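Ashley Bunting has been mending other people's clothes for most of her working life

Posted 3 March in Work and Trades

Ashley Bunting starts early and doesn't play the radio. Her shop, Tidon, is on the ground floor of a corner building in Eide, between a dentist and a place that sells bicycle parts. There is a bell on the door, but most of her regulars knock on the window instead.

She trained as a pattern cutter and worked for a workwear company called Bedov until it moved its cutting room out of town. She had a small payout and a sewing machine she had bought from the company for very little. She started taking in alterations at home, and the following October she signed the lease on the shop.

"I thought I'd do it for a year," she said. "I thought somebody would offer me a proper job. Then I had too much work to go and look for one."

Last year she took in 2344 items. She knows the figure because every item gets a numbered ticket, and she starts again at one each January. Trousers are the biggest group by a long way. Coat linings come next, then zippers. She doesn't like zippers.

"People think a zipper is quick. On a skirt it can be. On a ski jacket you're opening up three layers, and there's tape in there, and whoever made it never expected anyone to go back in. I charge what it costs and sometimes they go pale."

She turned down 311 items in the same period. Some were leather, which she doesn't sew. Others were too far gone, or would have cost more to fix than the owner wanted to pay. She writes those down too, in the back of the ticket book, with a word or two about why.

"If I say no to the same thing ten times, I should think about learning it. That's how I ended up doing knitwear."

The knitwear she learned from Maj-Britt Halvorsen, who is retired and lives up the hill. Halvorsen used to repair sweaters for a mail-order firm and can match a stitch closely enough that Bunting has to turn the sweater inside out to find the mend. They met when Halvorsen brought in a coat.

"She looked at a sweater I had on the counter and asked who had done that to it," Bunting said. "I had done that to it. So I asked her to show me."

Halvorsen was having coffee in the shop when I visited. She said the hard part is the yarn.

"You can learn the stitch in a week," Halvorsen said. "Finding the right gray takes longer. I have boxes of gray."

I asked Bunting whether more people are mending now than when she started. She wasn't sure. She sees more young customers, and they often bring in secondhand clothes that never fit them to begin with. She sees fewer suits. Curtains have stayed the same, and she wishes they hadn't, as they take up the whole floor.

Her prices are on a card by the door. A plain hem has gone up twice since she opened. She put it off both times and both times no customer said a word about it.

She has one employee, Embla Engebretsen, who works four days a week and does most of the pressing and all of the beading. Engebretsen came to the shop from a costume workshop and is the faster of the two by Bunting's own account.

"In costume you have until seven o'clock and then the curtain goes up," Engebretsen said. "I still work like that. Ashley tells me to slow down."

They also run an evening class in basic repairs. It covers hems, buttons, patches and small tears, and there are 2 terms a year. It's held in a room at Hotbridge, the community building down by the water, which has better tables than the shop and more chairs.

Students bring their own clothes if they want to, but the first evening is always spent on plain cloth. Bunting wants them to fold it, press a crease with their fingers, open it up and fold it again before anyone threads a needle.

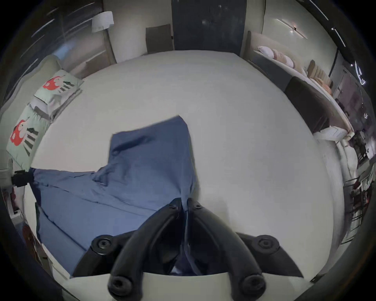 "They want to sew right away, and I understand that," she said. "But if the fold is wrong, the hem is wrong, and then they spend the evening picking it out. I'd sooner they got bored with me for half an hour."

The second evening is buttons. She teaches a shank made by winding the thread under the button, and has them do it on a heavy coat fabric so they can feel why it's needed. Patches come after that. Jeans come last, and she asks people to wash them first.

One of her former students, Lovisa Granström, now does all the mending for a household of five. She told me on the phone that she had expected to use the class for one torn pair of pants.

"I was going to throw them out, and my son wouldn't let me," Granström said. "The patch looks terrible. He still wears them."

Bunting has no plans to make the shop bigger. The landlord, Ragnvald Brekke, offered her the unit next door when it came empty, and she thought it over for a weekend. She would have needed another person and another machine, and she would have spent her days on the phone.

"I like sitting down and doing the work," she said. "Ragnvald thought I was being careful about the money. I was, a bit."

She is looking for a secondhand blind-hem machine, and asked me to mention it. Tidon is closed for two weeks in the summer. Anything left for more than six months gets a phone call, then a letter, and after that it goes on the rail by the window with a price on it.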